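Cutting and Fitting a Flat Cover Sheet for a Work or Play Table
Last updated 2022-08-06

Sheet covers are sold by the roll and by the cut length. They protect a tabletop from scratches, glue, paint and food, and they give a table with a damaged top a usable surface again. Most of the problems people have with them come from the measuring and the first day of flattening. The cutting is the short part.

This page covers loose-laid flexible sheet with a matte face, in the thickness range sold for tables. It does not cover clear film with adhesive backing, oilcloth with a fabric back, or rigid panels. Those need different tools.

Tools and materials

Flexible cover sheet, one piece larger than the tabletop on every side
Steel straightedge, longer than the short side of the table
Utility knife with new snap-off or trapezoid blades
Steel tape measure
Carpenter's square
Grease pencil or soft pencil
Masking tape, low tack
Scrap board for backing the cut
Mild dish soap, lint-free cloths
Flat weights, such as books or bagged sand
Fine sanding block for the edges
Removable mounting tabs (optional)

The table used for the measurements below is 2000 mm long with a width of 900 mm. The sheet was Sultis matte in the 3 mm thickness. Samari sells a thinner grade that follows the same steps but marks more easily during handling. Nostar sheet has a textured back and needs the extra step noted under Laying.

Measuring

Tabletops are seldom square. Measure the length along both long sides and once down the middle. Measure the width at both ends and once in the middle. Write all the readings down before doing anything else. If the readings for one direction differ, cut to the largest and trim in place later.

Next, measure both diagonals. Equal diagonals mean the corners are square, and the sheet can be cut fully on the floor. Unequal diagonals mean the sheet should be cut oversize and scribed to the table.

Check the table edge. A square edge can take a sheet cut flush. A rounded or beveled edge can't, and the sheet has to stop where the flat part ends. To find that line, lay the straightedge on the top so that it hangs over the side, look under it from the end, and mark where the gap starts. Do this at several points on each side and join the marks with masking tape.

If the table has leaves, decide now if the cover will be one piece or several. A single piece has to come off each time a leaf is dropped. Separate pieces leave joints that collect crumbs, but they can stay in place.

Acclimating the sheet

Sheet comes off the roll with a curl. Unroll it face down on a clean floor in the same room where the table stands, and leave it overnight. Put weights at the corners and along the ends that were at the core, where the curl is tightest. Do not fold the sheet to save space. A fold line in this type of material does not come out.

If the curl is still strong the next day, roll the sheet loosely in the opposite direction, face out, leave it an hour, and lay it flat again. A warm room speeds this up. Do not use a heat gun or a clothes iron. Local heat changes the gloss of a matte face and the patch stays visible.

Sheet also shrinks slightly once it is off the roll, mostly along its length. For this reason the final cut should not be made on the day of purchase. The Tai data card lists a rest period before trimming for each thickness; if no card came with the sheet, use overnight as the minimum.

Preparing the tabletop

Clear the table completely. Wash it with warm water and a few drops of dish soap, rinse with a clean damp cloth, and dry it. Water trapped under a sheet leaves a white haze on many finishes, so allow extra drying time at joints and screw plugs.

Scrape off dried glue and paint with a plastic scraper. Any hard bump will show through the sheet as a raised spot and will wear first. Fill deep gouges if they are wider than a fingertip. Narrow scratches can be left alone.

A newly varnished or oiled top should cure fully before it is covered. Follow the time on the finish container for heavy use, which is longer than the time given for recoating. Plasticized sheets can bond to soft varnish, and the two can't be separated without damage.

Marking

Turn the sheet face down. Mark on the back, where pencil lines will not have to be cleaned off. Remember that the outline is then a mirror image, which matters on any table that is not symmetrical.

Start from a factory edge if it is clean and straight. Check it against the straightedge first; edges at the end of a roll are often nicked. Set the square on this edge, mark the first short side, and carry the line across with the straightedge. Measure the length from that line at both edges. Mark the second short side. Mark the second long side last.

For a table with unequal diagonals, add 11 mm on all sides and skip the corner details.

Cutting

Put the scrap board under the line. Fit a new blade. Hold the straightedge on the side of the line that will be kept, so that a slip runs into the waste.

Make the first pass light, with the knife upright, only to score the surface. The second and third passes follow the groove with more pressure. Trying to go through in one pass pulls the material ahead of the blade and gives a wavy edge. On the thinner grades two passes are enough.

Keep the free hand behind the blade and well back from the edge of the straightedge. Stop and reposition before the arm is fully extended. Long cuts are made in sections, with the knife left in the groove while the hand moves.

Change the blade when the cut starts to squeak or the waste strip shows torn fibers or crumbs. Rounded corners are cut after the straight sides. Trace a coin or a jar lid, remove the corner in several short straight cuts, and finish the curve with the sanding block.

Laying

Carry the sheet to the table loosely rolled, face in, with a second person for the longer sizes. Set one short end in position, line up both corners, and unroll toward the other end. Press from the middle outward with a dry cloth to move air to the sides.

If the sheet lands out of line, lift it and start over. Dragging it sideways picks up grit from the tabletop and stretches the leading edge.

Nostar sheet grips the table because of its textured back. Lift it at the center once after laying, let it drop, and press it out again. This releases the stretch that builds up during unrolling.
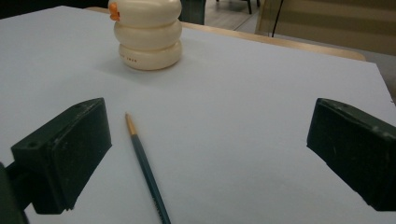 Matte blue-gray sheet laid flat, with a cream-colored stacked toy standing on it.

Trimming in place

An oversize sheet is trimmed after it has lain on the table overnight. Tape it down at the middle of each side. Run a pencil along the underside, against the table edge, to transfer the outline to the back of the sheet. Remove the tape, turn the sheet over on the scrap board, and cut just inside the line.

Do not cut against the table itself. The knife will follow the grain of a wood edge or skip on a metal one.

Lightly sand the cut edge with the block held at a slight angle. Two or three strokes in one direction remove the burr. A sharp burr on a new cut can scratch forearms, and on a children's table it should always be removed.

Holding the sheet

On a full-size table the weight of the sheet holds it. On small tables, or where the cover gets pushed from one side all day, put removable tabs under the corners. Place them a short distance in from the edge. Tabs at the very edge collect dirt on the exposed adhesive. Test one tab on the underside of the tabletop for a day before using them on the finish.

Full-surface adhesive should be avoided. It makes the cover permanent and traps moisture.

Care

Wipe daily with a damp cloth. For grease, use dish soap and rinse. Abrasive pads polish a matte face into shiny patches. Solvent cleaners and nail polish remover soften the surface.

Ink and marker should be removed the same day. Try soap first, then rubbing alcohol on a small cloth, working from the outside of the stain toward the center. Test the alcohol at a corner on dark colors.

Lift the whole sheet every March or at any other fixed point in the year, clean both sides and the table, and let everything dry before laying it again. Sheets with an unprinted back can be turned end for end at the same time to even out the wear.

Soft plastic and rubber objects left in one place for weeks can mark the sheet, and the marking may be permanent. The same applies to rubber feet on lamps and small appliances. Put a piece of felt under them or move them now and then.

Common faults

Corners lift. The sheet was cut before the curl relaxed. Weight the corners overnight, then use tabs if needed.

A ripple runs across the table. The sheet was pulled while it was being unrolled. Lift it from one end to past the ripple and lay it again.

A gap opens along one end after a few weeks. This is shrinkage, and it can't be reversed. Center the sheet so that the gap is shared between both ends.

The edge is wavy. The blade was dull or the cut was made in too few passes. If the overhang allows it, trim a narrow strip with a fresh blade and sand.

The surface feels tacky. Most often this is soap residue. Rinse twice with plain water and dry with a clean cloth.

Storing offcuts

Roll offcuts face out around a wide cardboard tube and tie them with cotton tape. Stand the roll on end in a dry closet. Strips too narrow for a patch are still useful as drawer liners or for testing cleaners. Write the grade and color on the inside of the tube, as the shades differ between batches and are hard to match by eye later.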